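Stuvlow says its tidying robot learned from people. How much it learned is harder to say

Stuvlow, a home robotics startup, said Tuesday that it had finished collecting the training demonstrations for its first household product, an arm meant to put small things back where they belong. The company has 1291 recorded runs, all of them steered by human operators, and it expects to put test units in homes by July.

The recordings were made with a setup the company calls Oko. An operator holds a lightweight copy of the arm and moves it through the job, the real arm follows, and a camera at the wrist records what the gripper is approaching. The software is then trained to produce the same motions with no one at the controls.

That last step is where the announcement gets thin. Stuvlow released footage of operators driving the arm to pick up toys and stationery. It did not release any footage of the arm working alone, and it gave no success rate.

"The demonstrations are the hard part," said Cinzia Messina, who runs data collection for the company. "Once you have good ones, the training is fairly routine."

Plenty of people in the field would argue with that. Small, thin objects on a hard floor are a nuisance even for a skilled operator, who has to come down at the correct angle and close the fingers without pushing the thing away. Plastic letters, one of the items Stuvlow chose, come in different shapes and land at every angle.
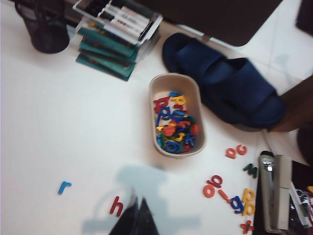 Does a robot that has been steered through a job that many times know how to do it? It may know how to do it in conditions close to the ones it was shown, and the only way to find out about the rest is to test it somewhere new with the operator's hands off the controls.

Kuo-hua Lam, an engineer at the rival firm Clorna, said he would want to see the failures before he believed anything else. Clorna ran a similar program last year with almost 400 demonstrations and shelved it. Its arm did well in the room where it was taught, Lam said, and badly in the room next door.

"We had two operators and they both had habits," he said. "One always came in from the left. So the arm always came in from the left, including when there was a chair leg there."

Messina said Stuvlow used a larger group of operators and moved the objects between runs. Asked how many different homes the recordings came from, she said the company was not sharing that number yet. She also would not say what share of the runs had been thrown out, or whether a person would be able to take over remotely during the home tests – a common arrangement, and one that can make a machine look more capable than it is.

The company said a technical report would follow the home tests. It has not set a price.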